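Re: [hartes-wasser] Vollentsalzung, halb, oder gar nicht?
Februar
von Folke Forsberg

Parveen Uddin schrieb:

> Liebe Liste,
>
> wir haben seit dem Umzug Wasser mit 18 Grad deutscher Härte, früher hatten wir fast keinen Kalk. Nach wenigen Wochen ist der Duschkopf zu und der Wasserkocher sieht von innen aus wie eine Tropfsteinhöhle. Ein Vertreter von Cevura war hier und möchte uns eine Enthärtungsanlage mit Salz verkaufen, eingestellt auf null Grad. Mein Schwager sagt, das sei Unsinn und ein Magnet um das Rohr reiche aus.
>
> Wer von euch hat so eine Anlage im Einfamilienhaus und würde sie wieder kaufen? Und stimmt es, dass man das Wasser dann nicht mehr trinken soll?
>
> Parveen

Liebe Parveen, liebe Mitlesende,

ich antworte etwas länger, weil ich dieselben Fragen vor meinem Kauf gestellt habe und damals sehr verschiedene Antworten bekam. Ich bitte um Nachsicht für mein Deutsch, ich schreibe es noch immer langsamer als ich denke.

Zuerst zum Begriff in der Betreffzeile. Vollentsalzung ist etwas anderes als Enthärtung. Bei der Anlage, die man dir angeboten hat, werden Calcium und Magnesium gegen Natrium getauscht. Das Wasser enthält danach also nicht weniger Salze, es enthält andere. Wirklich entsalztes Wasser bekommt man mit Umkehrosmose oder einem Mischbett, und das braucht man im Wohnhaus höchstens für das Bügeleisen oder für Zimmerpflanzen, die empfindlich sind.

Null Grad würde ich nicht einstellen. Bei uns im Haus wird ein Teil des harten Wassers am Tauscher vorbei geführt und danach wieder beigemischt, das heißt Verschneidung. Wir haben ungefähr acht Grad am Hahn. Mit sehr weichem Wasser hat man in der Dusche lange das Gefühl, die Seife geht nicht weg, und je nach Material der Leitungen kann es auch dort Probleme geben. Das soll der Installateur beurteilen, der deine Rohre kennt, und bitte nicht der Vertreter.

Zum Trinken: Wir trinken es. Wer ärztlich auf sein Natrium achten muss, soll vorher fragen, und für Säuglingsnahrung haben wir damals einen Hahn in der Küche ohne Enthärtung gelassen. Diesen Hahn haben wir immer noch, obwohl das Kind inzwischen in die Schule geht. Ich mache damit den Kaffee. Meine Frau behauptet, sie schmeckt keinen Unterschied.

Über den Magneten möchte ich nicht streiten. Wir hatten einen vom Vorbesitzer am Rohr, und der Duschkopf war genauso schnell zu wie deiner. Das ist kein Beweis für alle Geräte dieser Art, aber ich habe ihn abgenommen und er hält jetzt Zettel am Kühlschrank.

Was ich bei der Angebotsprüfung vergessen hatte:

Der Platz. Die Anlage selbst ist schmal, aber man muss das Salz von oben einfüllen, und ein Sack ist schwer. Bei uns war über dem Deckel eine Heizungsleitung, so dass ich die Säcke schräg halten musste. Wir haben die Anlage dann um 40 Zentimeter versetzt, auf eigene Kosten natürlich.

Der Abfluss. Beim Regenerieren geht Salzwasser weg, unsere Anlage verbraucht dafür 90 Liter. Im Keller war kein Abfluss in der Nähe, und der Schlauch lief das erste Jahr quer durch die Waschküche.

Die Wartung. In meinem Vertrag mit Kincaid, dem Betrieb der bei uns eingebaut hat, stand eine jährliche Wartung, aber ohne Preis. Ich habe nachgefragt und er wurde hineingeschrieben. Mach das vor der Unterschrift.

Die Mieter. Falls ihr eine Einliegerwohnung habt, sollen die Leute dort wissen, wie hart das Wasser jetzt ist. In der Spülmaschine muss man die Härte neu einstellen. Ich habe das bei unserer eigenen Maschine erst nach Monaten gemacht und mich über die trüben Gläser gewundert.

Damit bin ich bei den Gläsern, nach denen auf dieser Liste öfter gefragt wird. Es gibt zwei Arten von Trübung. Kalk geht mit Essig oder Zitronensäure wieder ab, man legt das Glas hinein und wartet. Glaskorrosion geht nicht ab, denn dort ist die Oberfläche selbst angegriffen, und das passiert eher mit weichem Wasser, hoher Temperatur und viel Reiniger. Wer also enthärtet und weiter so viel Pulver nimmt wie vorher, tauscht das eine Problem gegen das andere. Gläser, an denen mir etwas liegt, spüle ich mit der Hand und stelle sie umgedreht in das Gestell. Geschliffene und farbige auch.

Was die Kosten betrifft: Für Salz gebe ich viel weniger aus als der Vertreter damals zur Abschreckung vor der Konkurrenz ausgerechnet hat. Zusammen mit dem Umbau der Leitung kamen bei uns aber 400 Euro dazu, die im Angebot nicht standen. Ich würde die Anlage wieder kaufen. Ich würde nur drei Angebote holen und mir jedes Mal die Härte messen lassen, mit einem Teststreifen, den ich selbst bezahlt habe.

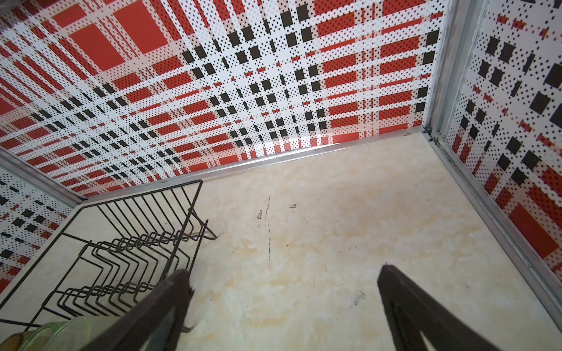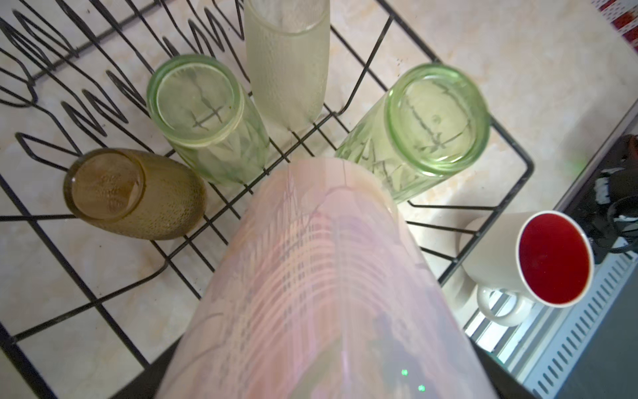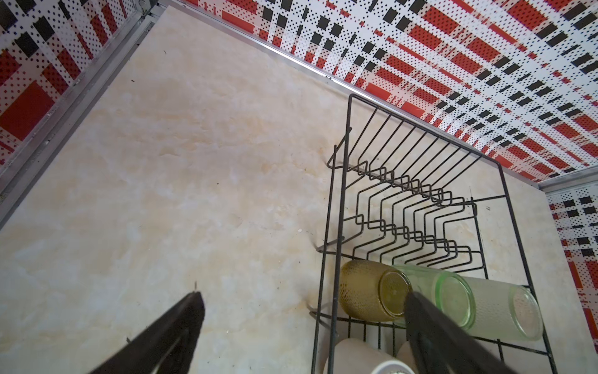
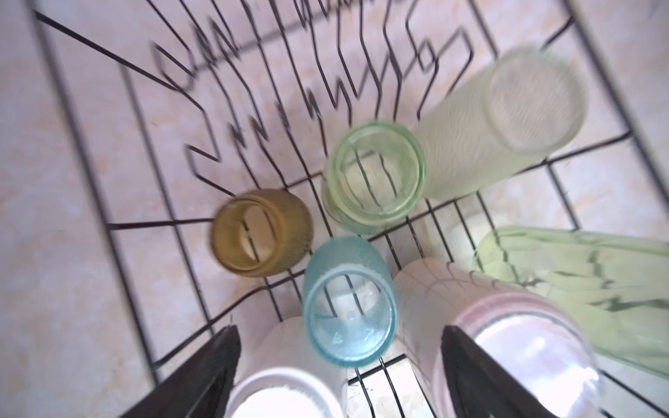
Mit dem schwarzen Abtropfgestell

Sammelband 18, Seite 40

Noch ein Nachtrag, den ich oben vergessen habe. Parveen, frag bei deinem Wasserwerk nach, ob eine zentrale Enthärtung geplant ist. In unserem Nachbarort war das so, und einige Haushalte hatten kurz davor noch viel Geld ausgegeben. Die Auskunft bekam ich am Telefon sofort.

Mit freundlichen Grüßen
Folke Forsberg

Kommentare

Parveen Uddin
Danke, Folke, das hilft mir sehr. Im Keller ist tatsächlich kein Abfluss, nur ein Waschbecken ganz hinten. Beim Wasserwerk rufe ich morgen an. Dem Schwager habe ich deinen Absatz über den Kühlschrank vorgelesen, er bleibt dabei.

kellerkind
Zum Abfluss: freier Auslauf ist Pflicht, den Schlauch also nicht einfach ins Rohr stecken und abdichten. Bei uns wurde das bei der Abnahme bemängelt.

M. aus dem Süden
Zitronensäure bitte nur kalt verwenden. Wenn man sie im Wasserkocher erhitzt, kann sich Calciumcitrat bilden und das bekommt man schlecht wieder raus.

rohrpost
Hat jemand Erfahrung mit Desavley? Deren Angebot liegt deutlich unter Cevura, aber zur Wartung finde ich nichts.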